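Oltley Shared Workshop
Small Build Grants – second progress report
Project: Hand-held gripper pair for household sorting
Period covered: April to August

Summary

The build is on schedule and within the grant. Both grippers are assembled and we have moved from bench checks to practice sessions with household items. The remaining work is on the finger pads, the written build guide and the parts list for other workshops.

Work since the last report

The linkages were redesigned in May. The first set flexed too much when the handle was squeezed hard, and the tips crossed over each other on anything thinner than a pencil. The new arms are wider at the base. They took three attempts to print cleanly on the Drondport machine, which has since had its nozzle replaced out of the workshop's own budget.

We also changed the finger pads. The old ones were smooth and let go of anything glossy. The current pads are ribbed and blue, cast in a mould we made here, and they can be swapped without taking the arms apart. We kept the plain screws on the linkages so that anyone with an ordinary screwdriver can service the tool.

Practice sessions have been held at a member's home in Griststead on Saturday mornings. We moved them out of the workshop on purpose. The bench items were too tidy, and the grant was for a tool that copes with what people have lying around. So far we have logged 700 picks over 16 sessions. 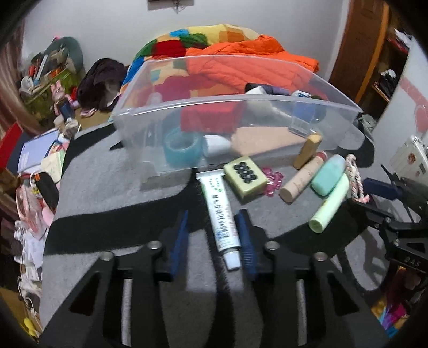
Gripper over a white squeeze tube, with other small items and the clear storage bin behind.

Tubes have been the hardest group. A full tube is easy to hold across the middle, but a half-used one folds and slides out from the cap end. Picking closer to the crimped end works better, though the wrist angle is awkward for shorter users. Bottles and cylinders are reliable. Soft goods such as cord and hair ties are still hit and miss, and we have not set a target for them.

Problems

The pads wear faster than planned. We get about 24 hours of use from a pair before the ridges start to round off. A firmer silicone from Sampaio is on order, and the supplier has said to expect it before the end of the month.

The handle spring is noisy. It does no harm, but two members have complained and we will try a nylon sleeve.

Spending

Printing material and fasteners are under budget. Silicone is over, due to the recasting, and the first line covers the difference. No change to the total is requested.

Next period

Cast and fit the firmer pads. Repeat the tube picks with the new set and compare them with the current log. Finish the build guide, including the mould drawings – a draft of the first half is ready to send on request.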